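What Is It Made Of? Materials on and around a desk

By Athina Fragkou

Look at the things near you. Each one is made of a material, and somebody had to choose it. A material can be hard or soft, bendy or stiff, see-through or solid.

Desks are a good place to start. A wooden desk can hold a cardboard box, some paper cards and a power strip all at once. The outside of a power strip is often plastic. Electricity does not pass through plastic easily, so it covers the metal parts inside. Plugs and power strips are for looking at only. Ask an adult if one needs to be moved.

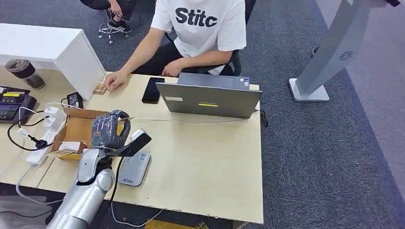 Cardboard and wood

Cardboard is made from paper. Many boxes have a wavy layer of paper between two flat ones, and the waves make it stiff. It is light and easy to fold, but it goes soft in water.

Wood comes from trees. The lines you see in it are called the grain. Thin panels of wood can be joined at the corners to make a box. One thin panel will bend a little if you push it – four of them joined together are much stronger. Some things only look like wood. They have a grain pattern printed on top.

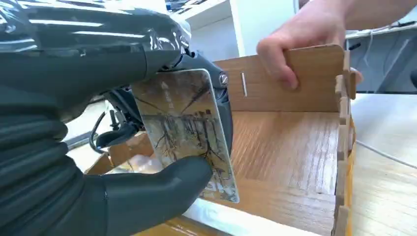 A plastic card is thin too, but it feels different. It springs back when you bend it gently, and its rounded corners don't scratch. Pictures can be printed on plastic, just as they can on paper.

Soft materials

Carpet is made of many small threads called fibers. Some fibers are wool from sheep. Others are a kind of plastic. Speckled carpet has more than one shade in it, so crumbs are harder to spot.

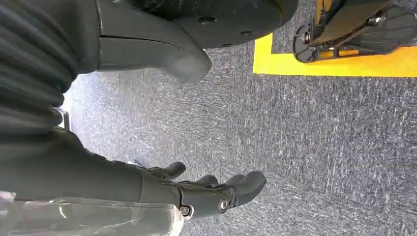

Plastic can also be made into a thin film. Film crinkles when you squeeze it, and light shines off the folds.

Try it yourself

Find 7 things in your room. Write down what each one is made of. Put a star next to anything made of two materials or more.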